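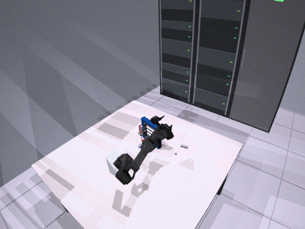 Thread about my visit to the open day of Purnum, the small robotics laboratory on the hill behind the Furtado factory. I went with little knowledge and came home with three pages of notes. They work a lot in simulation, so most of the afternoon we looked at a screen. The black arm reaches over a white table to a small blue frame, and behind it stand the server racks with their little green and yellow lights. I asked why one would draw the racks also. The guide said the arm must learn in a room with things in it.

2/ Our guide was Gervásio Fagundes. He speaks slowly and I was grateful, my English is better on paper. He let us choose where the frame should stand, then he started the run again. A boy of maybe ten years chose the most difficult corner, of course.

3/ The numbers I wrote down: one training set has 1000 runs. In the last one, 528 were good. I thought this was a poor result. Gervásio said that in May they would have been very happy with it.

4/ A good run means that the gripper takes hold of the frame and does not push it over. The shadows are changed between runs too, so that the program does not become used to one kind of light. This part I had never considered.

5/ After the coffee there was a talk of 30 minutes about Omine, their software for planning the movements. I understood the first half. The second half had many arrows.

6/ My question was if the same program can go directly into a real arm. The answer: yes, but they let it move very slowly on the first day, and one person keeps a hand near the stop button.

7/ The visit is free, groups of 20, and you must write your name on the list at the entrance. From Bestum I took the bus and then walked up. Wear good shoes, the path is steep.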